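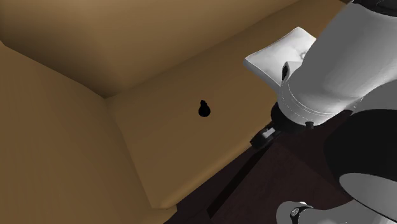 Moisture Uptake in Corrugated Board Stored in Unheated Rooms
Maiara Lacerda and Gilmar Barros
Supervisor: Colette Vasseur
Submitted 4/8/22

1. Background

Corrugated board loses stiffness as it takes up water from the air. Small firms often keep flat-packed cartons in sheds or garages with no heating, and the board may stand there for weeks before it is used. This report looks at how much weight single-wall board gains under such storage, and whether the gain can be reduced by simple wrapping.

2. Materials

Board was bought from Guérin in one delivery, so that all samples came from the same batch. Samples were cut to a fixed size with a steel rule and knife, and crushed edges were discarded. In total 257 samples were cut, of which 214 were used. The rest had visible damage to the flutes or were spoiled in labelling.

3. Method

Samples were dried in the laboratory oven, weighed, and divided into two groups. The first was left unwrapped on open shelving. The second was wrapped in polythene and closed with tape. Both were kept in the same unheated store for 6 weeks. Weighing took place once a week on the same balance. Samples were moved in closed tubs to limit any change on the way to the laboratory.

A hygrometer was placed on the middle shelf. Readings from week 5 are missing owing to a flat battery and have not been estimated.

4. Results

Unwrapped samples gained most of their extra weight in the first week and then followed the humidity of the room. Wrapped samples gained weight more slowly, but were still gaining at the last weighing. Samples on the lowest shelf were heavier than those above in both groups.

5. Discussion

Wrapping delayed uptake but did not stop it. Leakage at the taped seam is the likely cause, although this was not tested separately. The effect of shelf height was not expected and should be treated with care, as humidity was recorded at one level only.

Edge crush tests were planned but the press was out of service. Montserrat Pacheco has offered access to a second press in September, and the retained samples have been sealed for that purpose.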